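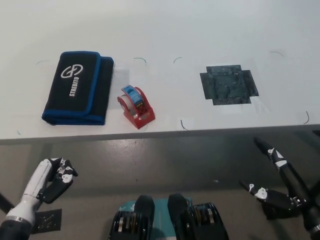

Hortensia Farías wrote to us after the first release that a data set of table chores "says nothing about chores until it says how often the machine fails, and how long a person would need for the same thing." We agree with her, and this version of the README is mostly an answer to her letter.

Plemance Tabletop Chores, data card and README

Last updated: 2025-02-20

What is in the data

Plemance is a collection of recorded trials in which a two-armed robot with fingered hands works at a table. The tasks are small ones from the home and from the packing bench: pick up a flat pouch, move a tape dispenser to another place, hand over an object, put things back in a row. There are 4000 trials in total. Each trial has the video from the head camera, the joint positions of both arms and hands, the text of the instruction, and a label given by a person.

The trials were recorded in Wustau, in one hall with a concrete floor. We did not record in real kitchens or in real workshops. Please keep this in mind when you read the results.

Why we made it

Many people ask us if the machines can do housework yet. Our short answer is no, with some exceptions. Our longer answer is this data set. We wanted to have the ordinary attempts in one place, also the boring ones and the bad ones, so that other groups can look at them and decide for themselves.

Folders

trials/ contains one folder for each trial, with a video file, a state file and a text file.
labels/ contains the labels in CSV format, one line for each trial.
objects/ contains a list of the objects with weight and size, measured by us with a kitchen scale and a ruler.
tools/ contains the scripts for loading and for cutting the videos.

Labels

Every trial has one of these labels:

done: the object is at the goal and the robot has let go of it.
done with help: a person touched the object or the robot during the trial.
not done: the time ended, or the object fell, or the operator pressed stop.
unclear: the two labelers did not agree and also could not agree after talking.

In the first release we counted "done with help" as a success. Hortensia Farías was right to complain. From this version the script success_rate.py counts only "done". If you need the old numbers for comparison, use the option --old-count.

What the robot can do and what it cannot

For solid objects which stand upright, like a tape dispenser, the results are good as long as the object starts inside its marks on the table. When it starts outside the marks, the results become worse very quickly. We think the policy has learned the places more than the objects, but we did not prove this.

Flat objects are the hard part. A pouch that lies flat gives the fingers almost nothing to hold. A person pulls it to the edge of the table, or pushes one nail under it, without thinking. Our policy learned the pull to the edge only in the last recording period, in June, and it still pushes too far and the pouch goes to the floor. Anything thinner than the pouch (a sheet of paper, a single strip of tape) we have left out of the main task list. You can find these attempts under trials/extra.

Speed is the other problem. The time limit for one object is 40 seconds. For most people the same movement takes 2 seconds. A robot that clears a table at our speed can maybe work at night when you sleep, but on a packing line it would hold up everybody behind it.

Using tools we tested only a little. The robot can carry the dispenser. It cannot close a box with it.

Known problems

Tape on the table. Clear tape and dark tape are stuck on the surface in a part of the recordings. Some detection models take a dark patch for an object. We kept these trials, because real tables also have such things on them.

Shiny floor. Reflections change with the hour, and we did not control for this.

Missing files. In 7 trials the state file is shorter than the video. They are listed in tools/short_state.txt — please skip them if you need exact timing.

Hands in view. The robot's own hands and feet are often visible in the head camera. We provide no masks for them.

How to load

Install the package leneo (the version in tools/requirements.txt), then run:

python tools/load.py --root trials --labels labels/all.csv

The loader was written by Elfriede Frerichs. She tested it on Linux only. If it works for you on another system, we would be glad to hear it.

What we ask from users

If you publish a success rate from this data, please write which labels you counted and give the time limit. Do not write that the robot "does chores". It moves known objects on one known table, in good light, with a person at the stop button.

12 comments · 31 shares

Contact: Elfriede Frerichs, Plemance project, Wustau · © 2025 Plemance · Back to top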